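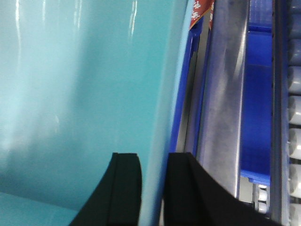 Pitch speed and accuracy in a college softball squad

Project report, Sports Coaching module

Aim

We wanted to find out whether pitchers in the Tillman College squad lose accuracy when they are asked to throw faster. The coach believed they did. Our group thought the effect would be small for the more experienced players.

Method

Four pitchers took part. They threw at a canvas target with a marked strike zone, set at the normal distance for the women's game. Each session began with a warm-up of the player's own choice. After that the pitchers threw sets of 20 at what they called their normal pace and sets of 20 at full effort, with a rest between sets. Speed was read from a Wandico radar gun behind the target. One of us called hit or miss and another wrote it down.

Sessions ran through April at the Brodeo indoor hall, apart from two held on the grass at Jodovlow Park. We left the outdoor throws out of the results, as the wind was strong on both evenings.

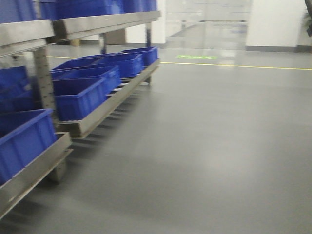
Results

We kept 644 indoor throws for which both the speed and the result had been written down clearly. Of these, 353 were in the strike zone. Accuracy was lower in the full-effort sets for three of the four pitchers. The fourth was slightly better at full effort, and she was also the player with the most match experience.

The drop was largest late in a session. Two pitchers said their grip felt weaker by then, and both had started to miss low.

Problems

Normal pace meant different things to different players, and one pitcher's normal sets got faster each week. We should have given each player a speed range to stay within. We also lost most of one session when the radar gun battery ran out.

Four pitchers is a small group. With more time we would have liked almost 2000 throws, including some with a batter standing in.

Use for the squad

The coach has agreed to try shorter full-effort sets at the start of practice, with slower target work afterwards. The recording sheets have been left with the squad so that the same test can be run again before the summer league.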